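Gudeta Peel-and-Stick Brick Panels: Review After a Summer on the Wall

I bought the Gudeta brick panels in slate blue to cover the wall behind the bench in my hobby room. The wall had old paint that flaked whenever I moved a shelf, and I didn't want to strip it. Tile was more money and more mess than the room deserved. The panels went up at the start of the summer and it is now September, so I have a fair idea of how they hold up.

They come in packs of seven, rolled in a long box. Mine arrived from the Bunbridge warehouse with one corner crushed, and the panel inside had a crease I could not press flat. I used it low down where the bench hides it. The others were fine.

The backing is a waxed paper with a grid printed on it, and the grid is useful. You can cut along it with an ordinary utility knife and get a straight edge. The face is soft enough that a dull blade will drag and leave a ragged line, so change the blade often. I went through most of a pack of blades on one wall.

Putting them up took me an afternoon. The instructions tell you to start at a bottom corner and work across. I did that on the first row and it drifted, because my floor is not level. For the second row I peeled it all off and started again from a pencil line drawn with a level. The panels came away without tearing, though they took a little paint with them. After that the rows lined up well and the joints are hard to spot from across the room.

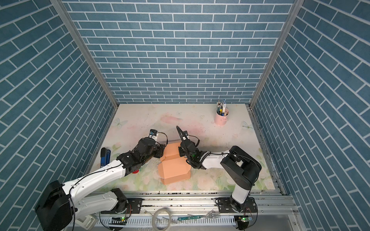
How well does the adhesive hold on a painted wall?

It holds well on sound paint that has been washed and left to dry overnight. Over loose or chalky paint it will lift at the corners within a few weeks, and pressing it back down only works for a day or two. I fixed two corners with a dab of contact cement and they have stayed put.

Cleaning is simple. A damp cloth takes off dust and pencil marks. The pale grout lines show dirt sooner than the blue does, and I go over them with an old toothbrush. I spilled some wood stain near the bench and it left a faint mark in one of the lines that I have not been able to shift.

I also tried a sample of the Stalham panels, which are thicker and have a deeper grout line. They look better up close, but they are harder to cut around an outlet and they did not want to bend into a corner. My neighbor Ewan Waaka has them in his laundry room and is happy with them. His walls are a good deal straighter than mine.

The color is a little grayer than it looked on the website, which suited me. I would not put these behind a stove, and the box says the same thing in very small print.

Good points: easy to cut, easy to reposition on the first day, pattern matches from one panel to the next.

Bad points: poor packaging, instructions that assume a level floor, pale lines that stain.

I have one spare panel left and plan to use it on the inside of the closet door.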